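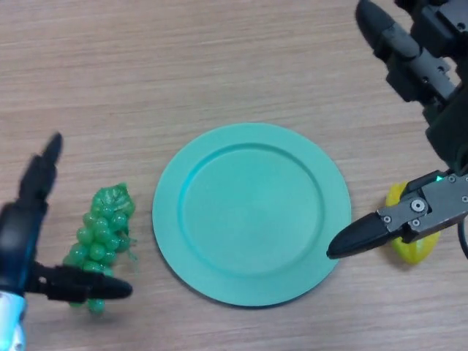
I have spent most of October on a spreadsheet, so this post is mainly about money. We are planning a second two-arm bench for next year and I was asked to put a figure on it before anyone asks for quotes.

Last time I budgeted for the arms and treated everything else as small change. The arms came in at the price we were given. Everything else did not. Cables, clamps, spare fingers, a second power supply and a better light came to 943 pounds by the time I had found all the receipts, and three of those were for the same length of cable in different orders with separate postage.

This time the extras have their own tab. I have put down 1,000 for them and I expect to be told it is too much.

Two firms are in the running for the arms. Kisow will sell a pair with grippers fitted and one year of support. Revinow is cheaper per arm, but the grippers are extra and they want 156 for each spare set of fingers. I have asked both for a price with two spare sets included. Kisow replied the same afternoon. Revinow sent me a brochure. 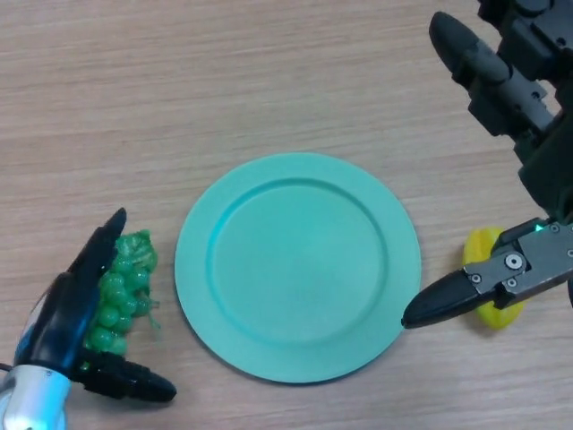 Spare fingers are the line I got most wrong. I had one set down for the whole year, which was a guess. The long black tapered ones on our present bench suit the sort of thing we pick up, and a bunch of plastic grapes is a fair test, being lumpy all over and no help to anyone who wants a flat side to hold. I want the new pair to take the same shape of finger so that spares can go on either bench. Kisow say theirs will with an adaptor plate. The adaptor plate is not in the quote, so it has gone on the extras tab as well.

The table is the next question. Rathore make a steel frame with levelling feet and pre-drilled mounting holes, and it is a good piece of work, but it takes up a large part of what is left after the arms. A plain wooden top has done us well enough. I have costed both and marked the wooden one as my preference. If we do go for the steel one, the lighting has to wait until the spring.

Props hardly count. I have allowed 100 for the year, mostly toy food and plastic plates from Mumico, who deliver free over a certain amount. I would rather buy two of everything at the start, so that both benches can run the same task and we can compare them.

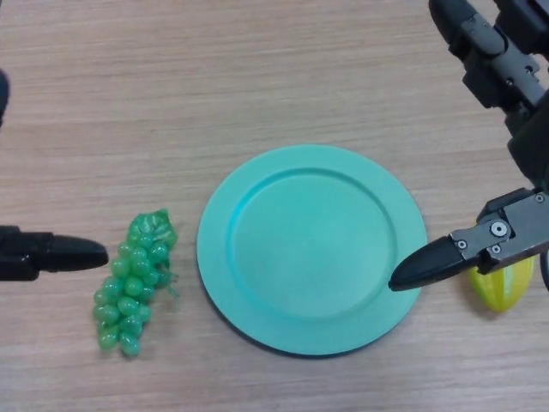 Grapes, plate and star fruit on the bench, with both grippers in.

The other thing I left out last time was people's hours. Setting up took far longer than I had written down, and none of it was charged to the project. I have put 4,000 against it now, which covers mounting, wiring, calibration and the first round of trials. It is the biggest line after the arms and probably the first one that will be questioned.

Still to do: chase Revinow for an actual price, ask Kisow how long the quote stands, and measure the doorway.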